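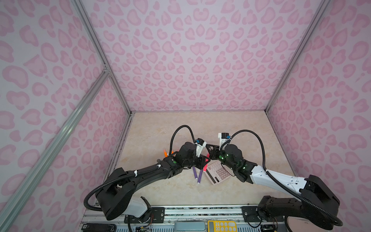 Aino Lappalainen wrote in June to ask whether a household of two people needs a written labeling system at all, or whether masking tape and memory will do. Her question followed my earlier post on freezer storage, and it deserves a fuller reply than the one I sent her at the time.

My position is that a written system is needed in any home where food is kept for longer than a week. Memory serves well enough for milk and bread. It does not serve for stock, stewed fruit or soup, all of which look much the same once frozen. Before the present rules were adopted in my own kitchen on Kallo Street, a container marked "red" stayed in the freezer through two winters. It was opened in the end for a guest and proved to be beet relish.

The rules in force are as follows.

- Every container carries the name of the food, the date it was cooked and the number of portions.
- Labels are placed on the lid for the chest freezer and on the side for the pantry shelf.
- Abbreviations are not used. "Ch." has meant chicken, cherry and chard.
- A label is removed when the container is emptied, and not before.

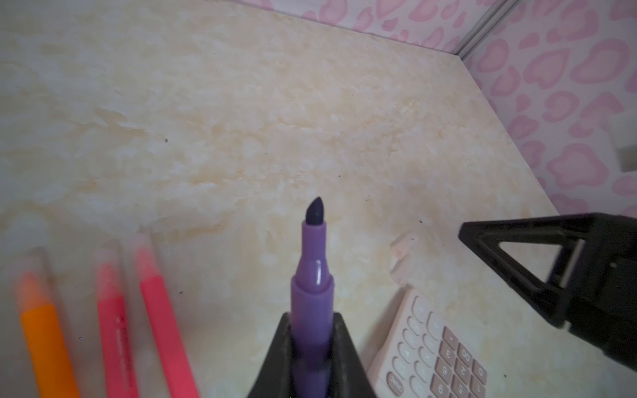 One reader objected that ink on a lid never comes off, and that after a year her whole set of boxes was gray with old dates. I accept the point. Writing directly on plastic is now limited to boxes that always hold the same thing. For all others I use Grolex paper labels, which come in sheets of 30 and lift away under warm water if they are soaked first. The Jornov labels I used previously were cheaper at 100 to the pack, but they curled at the corners and several were found at the bottom of the freezer, attached to nothing.

Dates are to be written the same way throughout. I write month, day and year, so that a box filled today reads 8/21/22. My sister writes the day first, and any container she brings from Eskola is relabeled on arrival.

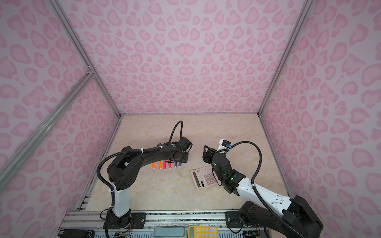 A list on the freezer door supports the labels. Mine is a single sheet with one line per item, and the line is crossed out when the item is taken. I review it at the start of each month, a task of around 9 minutes if the drawers have been kept in order. Items are used oldest first. Exceptions are made for bread, which is used as needed, and for birthday cake, which is not entered on the list.

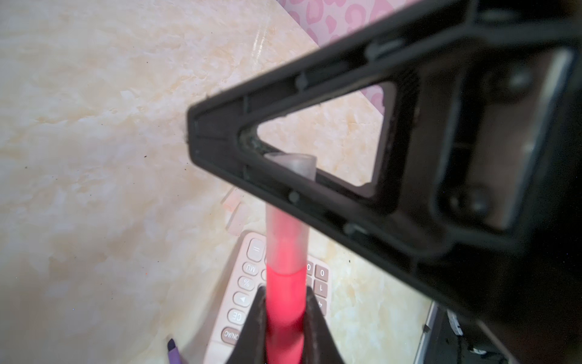
Home canning is subject to stricter practice. Jars are labeled only after they have cooled, with the batch noted as well as the date, so that if one seal fails the rest of that batch can be checked. The recipe source is entered in a notebook kept with the preserving pan. I have not found a good way to label the small jars used for mustard, where the lid is too narrow for a full name, and would welcome suggestions in the comments.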